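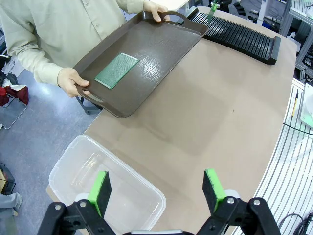 Segundo Rawan Nseir, as placas chegavam à bancada empilhadas umas sobre as outras, e era preciso procurar cada uma antes de começar a soldar. Foi este comentário que levou a nossa equipa a rever a arrumação do laboratório, com o apoio da Vilanard.

Relatório de progresso — 8 de junho de 2026

Neste período organizámos a zona das placas perfuradas. Cada placa passa agora do tabuleiro castanho para o suporte preto com ranhuras, e fica de pé até ser usada. O tabuleiro tem pegas dos dois lados e transporta-se bem entre as mesas.

Já foram classificadas 200 placas. Faltam 14, que estão sem etiqueta e que a Debora Ruggiero vai verificar. Da verba de 2000 euros gastámos uma parte em suportes; pedimos autorização para comprar mais oito.

Tivemos um atraso pequeno com as etiquetas, porque a primeira encomenda veio no tamanho errado. O Hussam Ghanem já tratou da troca. Em julho enviaremos a lista completa do material e as faturas.

Joelle Issa
Projeto Maihi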